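Chapter 7
Comparing Grippers on Household Surfaces 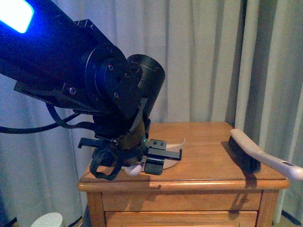
7.1 Purpose of the chapter

Earlier chapters treated the gripper as a fixed part of the arm, with a known opening width and a known closing force. This chapter treats it as a variable. The reader will learn how to set up a comparison between two grippers, what to record, and how to tell a difference in the hardware from a difference in the way the trial was run.

The main case is the Sindley trials, carried out by Parveen Jadoon and Vidar Blomqvist. The tasks were chosen from ordinary tidying work on small furniture. A nightstand is a harder test than a laboratory bench. Its top is small, its front edge may be rounded, and a long object such as a hand brush can overhang it. A gripper that approaches from above must close on the object without pressing on the wood, and the arm must keep its cables clear of whatever stands nearby.

7.2 Terms used

A trial is one attempt at one task, from the start signal to the release of the object or the time limit. A run is a set of trials made without changing the hardware. A pad is the part of a finger meant to touch the object. The finger block is the part to which the pad is fixed. These words are used loosely in suppliers' leaflets, and the reader should check each one before copying figures into a table.

Approach height is measured from the tabletop to the lowest point of the gripper. Where a finger has a loop or strap that hangs below the pad, the loop is the lowest point. Failure to observe this rule led to the loss of the first Sindley run, in which approach height had been measured from the pad.

7.3 Choice of objects

Objects should differ in one property at a time where possible. Crumpled tissue or cloth is light and changes shape when pressed. A paper plate is stiff in one direction and thin in the other, and lies close to the surface. A brush is rigid, but its weight is unevenly shared between the bristle end and the handle, so the result depends heavily on where it is held.

Each object was used in 10 trials per gripper before being replaced. Brushes were kept throughout. The full Sindley record holds 269 valid trials, the remainder having been struck out under the rules given in section 7.6.

7.4 Holding the arm constant

Both grippers must be fitted to the same arm, with the same controller settings and the same start position. The mass of each gripper is entered in the controller before the run. Usman Sandhu's later check of the Ivell data found that this step had been left out for the lighter gripper, and that the wrist was settling above its target by 2 mm. The published ranking was withdrawn.

Cable slack should be set with the wrist at its furthest reach and then left alone. Lighting is recorded but need not be matched unless a camera is used to guide the grasp, in which case see Chapter 9.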